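Notebook > Bench work > Clonus cell

Entries Parts Calibration People Search this notebook Go

31 January 2018
Gripper comparison, Flultar vs Pradis, kitchen table layout 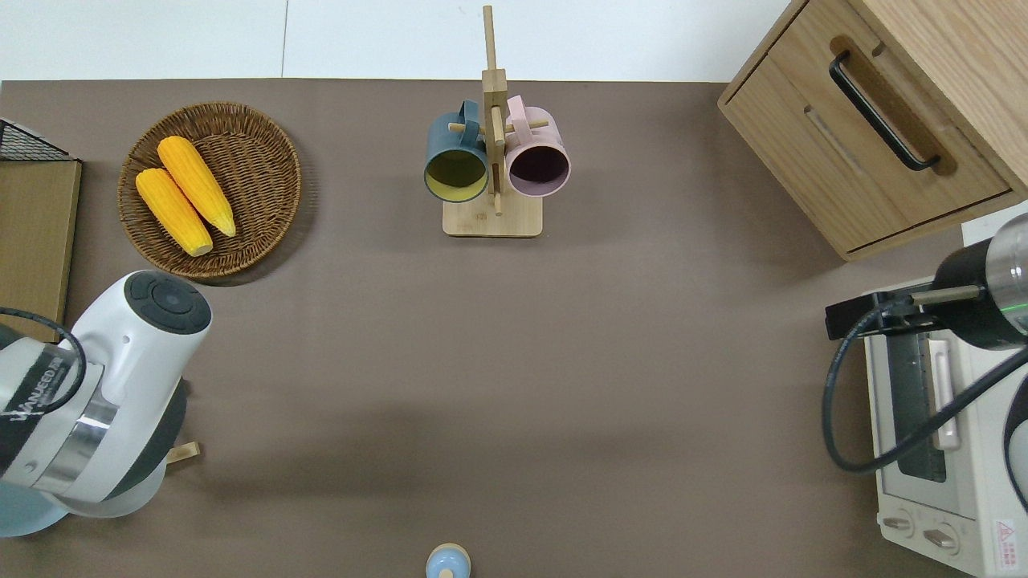
Both arms over the table, basket to the left, mug tree at the back.

Swapped the Pradis fingers out this morning and went back to the Flultar set. Same controller, same grip force setting (395 on the Tazi scale). 14 tries each on the mug handles. The Flultar fingers closed square on the handle more often. The Pradis ones tended to roll off the curve and turn the mug on its peg.

Corn was harder to call. Both sets held it, but the Pradis pads left marks on the kernels. Colour of the pads has no bearing on tracking as far as I can tell.

Controller log stopped at line 3817 on the last Pradis run. Cause unknown. Maricica Stanciu has the file.

To do:
- repeat at 1300 ms close time
- check cable slack on both arms before the toaster oven tries
- re-centre the mug tree, then redo the camera offset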